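Vomico four-section sofa in cream leather

Sofas / Leather / Large rooms
Article no. 138

The Vomico is a long leather sofa for people who like to sit deep and lean back properly. It comes from the Sarneck workshop, and we have had it in our Plutunach showroom since May. Many visitors sit down on it only for a test and then stay for the whole talk about delivery.

Back and headrests

The backrest is made of plump cushions with button-like tufting, four by three on each cushion. The tufts keep the filling in its place, so the back stays full also in the middle, where most people lean.

Above the back are four adjustable headrests, one for each section. Every headrest is a padded block in the same cream as the rest, and under it runs a narrow band in sage gray. You lift the headrest with one hand from behind or from the front, and it stays in the position where you leave it. For watching a film we recommend the highest position. If the sofa stands in front of a window, you will maybe prefer to keep them low.

Seat and armrests

The seat is divided into rectangular padded segments with deep seams between them. It is a firm seat. In the first weeks it can feel a little harder than in the showroom, where 1,000 visitors have already sat before you. This becomes softer with use.

The armrest is tall, thick and rounded. It is wide enough to rest the whole forearm, but please do not sit on it – the inner frame is not made for the weight of a grown person. 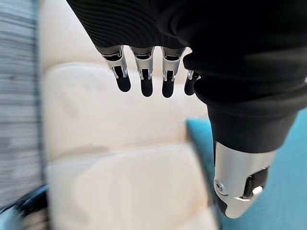
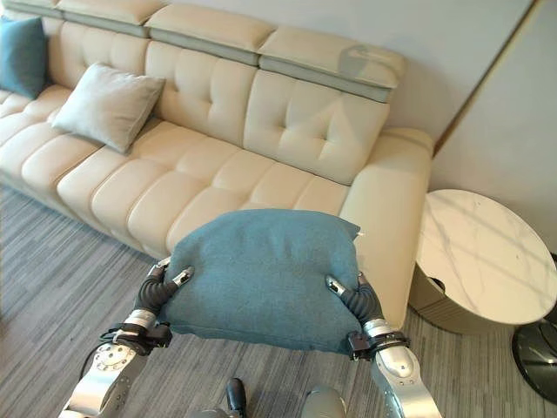 Cream leather with throw pillows in teal blue and light gray, second photo.

Throw pillows

The pillows are from the Nyitrai series and are ordered separately. Two colors go especially well with the cream leather:

Teal blue: felted, slightly textured surface, with a puffed center. A strong color, so one or two are enough for most rooms.
Light gray: smooth fabric with a slight sheen, square, with pointed corners. It takes up the gray of the band under the headrests.

The pillows lose their shape if they stay pressed in the corner of the sofa all week. Take each one by both sides, press it together a few times and put it back against the backrest. The small white tag at the teal pillow carries the washing instructions. If you cut it off, please keep it in a drawer.

Care of the leather

Dust with a dry soft cloth. For the seams of the seat use the soft brush of the vacuum cleaner on low power, and go along the seam, never across. Crumbs like to collect exactly there.

Spots from coffee or food should be taken up at once with a white cloth and lukewarm water. Do not rub. Dark jeans can leave a blue shade on cream leather, mostly when they are new. Our care set includes a mild cleaner and a protection cream, and it is enough for 2 full treatments.

Keep a little distance from radiators. Direct sun all day makes the cream color more yellow over the years.

Delivery and assembly

The sofa arrives in sections and is put together in your room. Please measure the door, the staircase and also the turn in the hallway before you order – the tall armrest is the part that most often causes trouble. Our drivers carry up to the third floor without extra charge.

Delivery time: 13 weeks
Pillows and care set: from stock

You can try the sofa in Plutunach every day except Sunday. Leather samples in cream and fabric samples in both pillow colors are sent by mail on request.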